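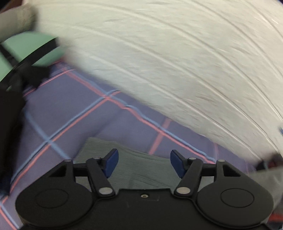
Gripper from behind, fingers slightly open.

Vosetti two-spool turbofan kit: build review

The Vosetti is a static display model of a high-bypass turbofan, with the nacelle opened on one side to show both spools. It has 68 parts, not counting fixings, and is sold through Agarwal. Mine arrived in February and went together over three evenings.

Parts are moulded in grey and white. Fit is good on the compressor casing and poor on the exhaust cone, where I had to file the locating tabs. The two shafts are steel and concentric, and both turn freely once the rear bearing has been eased. The manual is clear up to the combustor. After that the drawings are too small, and step 60 shows the low-pressure turbine the wrong way round.

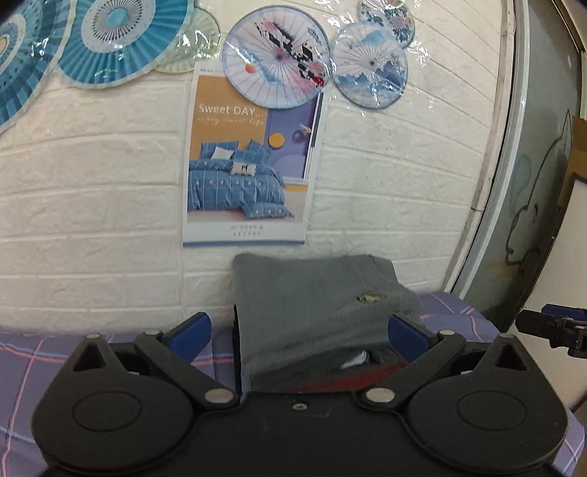
The front fan is the best part of the kit. The blades slot into the hub one at a time and lock with a rear ring, which takes patience but leaves no visible glue line. Seen from the front, a fan stage has much in common with the second teal fan on the wall, the one with black lines radiating round a plain light-blue oval hub. The lines on that one are flat, though, and the kit's blades have proper twist from root to tip. Vosetti has also kept the part-span dampers off, correct for a wide-chord design.

The motor is the weak point. It drives both spools through one gearbox at a fixed ratio, so they always turn in step – a real two-spool engine does not do this. It is also loud. The older Kutis kit used separate belts and ran more quietly, but its blades were flat card.

A stand is not included. The Nedow universal stand fits with 2 mm washers under the rear mount.

Worth buying for the fan and compressor. Leave the motor out.
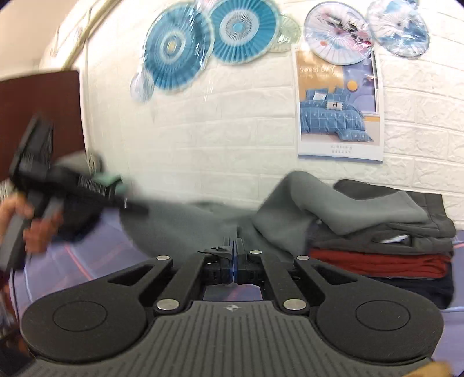 Closed jaws with a small fold of dark fabric; grey fleece behind.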